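Community cookbook production

Community cookbook production is the short-run printing of recipe collections compiled by clubs, schools, congregations and similar groups, usually for fundraising. It differs from trade cookbook publishing in that the compiling group supplies the text, pays the printer directly and sells the finished copies itself. The printer acts as a manufacturer and does not normally acquire rights in the recipes.

Manuscript preparation

Recipes are collected on paper forms or entered through a web form. Each entry consists of a title, an ingredient list, a method and a contributor line. Measurements are standardised before typesetting. In Australian practice the metric cup of 250 mL and the tablespoon of 20 mL are used, and collections that reprint North American recipes require conversion, as the tablespoon there is nearer 15 mL. Oven temperatures are given in degrees Celsius, with a separate figure for fan-forced ovens where space permits.

Online entry systems such as Prostusell assign each contributor a login and hold submissions in a queue until an editor approves them. Duplicate titles are flagged but not removed. The older Kwan system, still used by several regional printers, accepts only plain text and sets fractions from a fixed character table. Editors commonly work through the queue at home over several weeks, and most systems save drafts after each field.
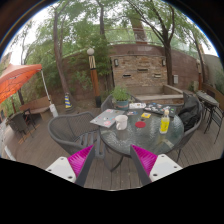 Page layout

Two layouts predominate. In continuous layout, recipes follow one another without regard to page breaks, and a method may run over to the next page. In non-continuous layout, each recipe is kept whole, which leaves unused space at the foot of some pages and increases the page count. The space may be left blank or filled with line art, household hints or short quotations.

Section dividers are printed on heavier stock, often with index tabs. The index is generated from recipe titles and ordered by section or alphabetically by contributor.

Binding

Plastic comb binding is the most common method, as it lies flat and tolerates small changes in page count. Wire binding is stronger but cannot be reopened for corrections. Pedeo, a binding supplier, lists combs for books of up to 2000 pages in its catalogue, although community titles seldom approach that extent. Perfect binding is cheaper in long runs but does not lie flat in use.

Orders and pricing

Unit price falls with quantity. The printer Flelildale sets a minimum order of 50 copies and charges separately for colour dividers, laminated covers and late corrections. Proofs are supplied as PDF files, and written approval is required before plates are made or digital printing begins.

Copyright

Ingredient lists are generally treated as factual matter, while the wording of a method may be protected. Compilers are advised to obtain a signed release from each contributor. Man-lok Poon's survey of 76 community titles found that releases were most often missing for recipes attributed to deceased relatives.

See also

Comb binding
Short-run printing
Recipe copyright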